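Radthorpe Robotics Forum > Student Projects > Club builds

Rice serving demos with the handheld grippers (progress thread)

lgasser
Posts: 334

Hi all! Liesl Gasser here, I help run the manipulation group in the robotics club at Kalgate. We've started our June project and I'm way too excited to wait for the final writeup, so you get it in pieces.

The task is serving a plate of food: scoop rice from the cooker, put it on the plate next to the meat, set the spoon back down. Two people, a handheld gripper each, and the fisheye view from each gripper saved as a demo. We have 285 demos so far and want a lot more before we train anything. The students picked the food themselves (I voted for blocks and lost, and I'm glad I did).
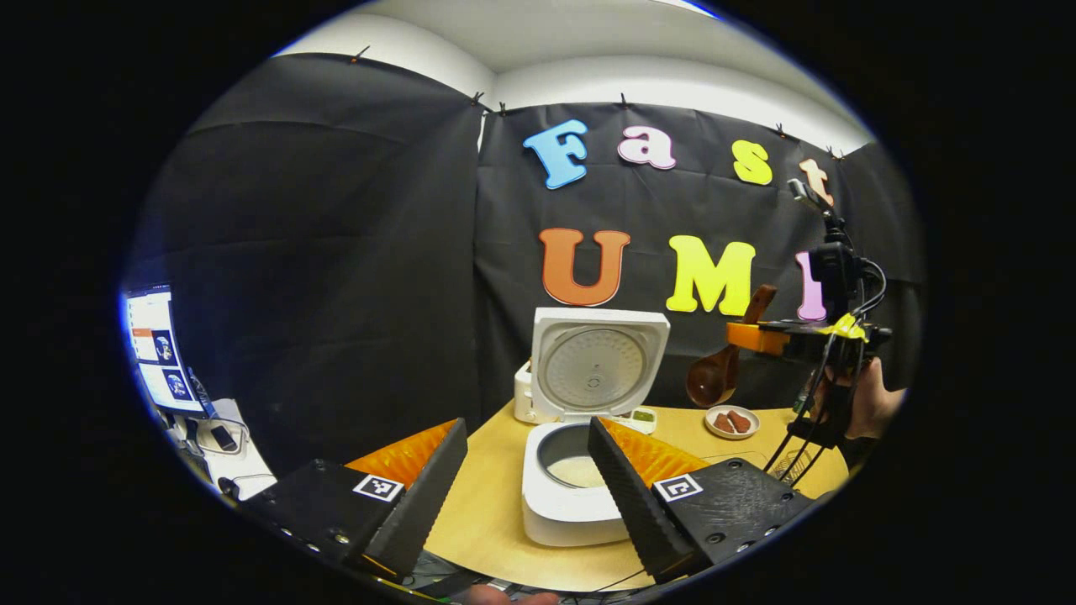
Cooker open, ladle up in the second gripper.

The hard part so far is the handoff of space. Both of you want to be over the cooker at the same moment, and you get in each other's view. We now call out "in" and "out" like a rowing crew and it helps a ton.

torque_noodle
Posts: 21

Love this!! The foam letters on the curtain are great. Do you worry about them though? Seven big bright shapes in the same spot every time. My bet is the policy will learn to steer by the yellow M.

kusterfan
Posts: 3651

Agree with torque_noodle. Take them down, or move them between sessions. We had a poster behind our bench at Plirnen last year and the arm got lost the day we repainted. Same goes for the plain black cloth if you ask me. Record in three or four rooms and you'll get more out of 100 demos than out of 285 in one spot.

lgasser
Posts: 334

Fair point on the background, and I'll bring it up with the group. I don't want to lose the curtain yet. These are first-year students and I'd like them to see one thing work in one place before we go chasing kitchens. Then we move. Promise!

The spoon is what we're arguing about this week. Laid flat on the table it's miserable to pick up, the fingers are long and you end up scraping the wood. So we gave it a glass dish, handle leaning up and to the right, and you come in with the fingers wide apart and close on the handle.

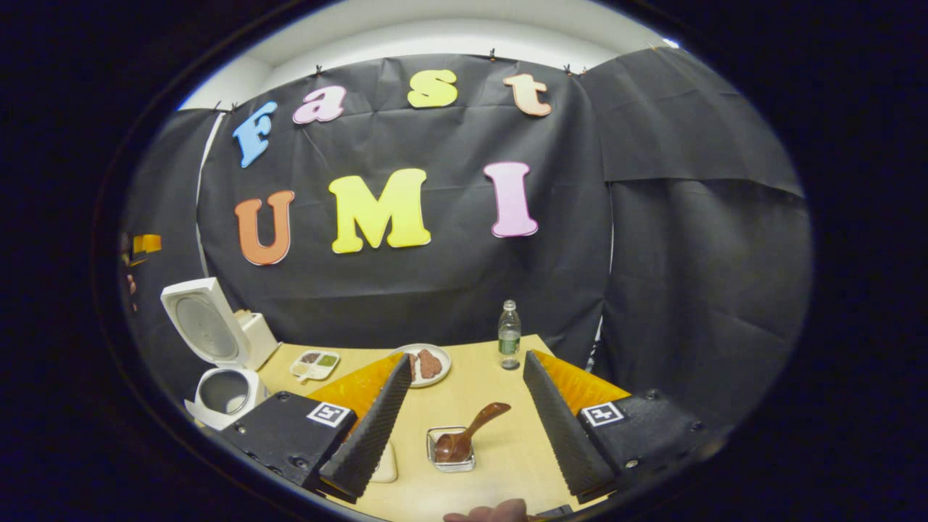 Half the group thinks that's cheating, because a real kitchen won't leave the handle sticking up for you. The other half (me included) says every kitchen I've cooked in has a spoon rest. For now we vary the angle a little on each run and log which one we used.

kusterfan
Posts: 3651

Not cheating, but glass? I'd swap it for something matte. Clear stuff is a pain for any camera.

lgasser
Posts: 334

We want it a bit painful, haha. If it turns into a mess I'll come back and admit it.

pip_and_servo
Posts: 21

Question from a school club that wants to copy this: are you timing the runs? Ours race each other and the demos come out jerky.

lgasser
Posts: 334

No timing at all! We banned the stopwatch on day one. Slow and smooth, and if you bump something you finish the run anyway and mark it in the log. Try it, and post yours when you have some, I'd love to see another table.

torque_noodle
Posts: 21

Still betting on the M.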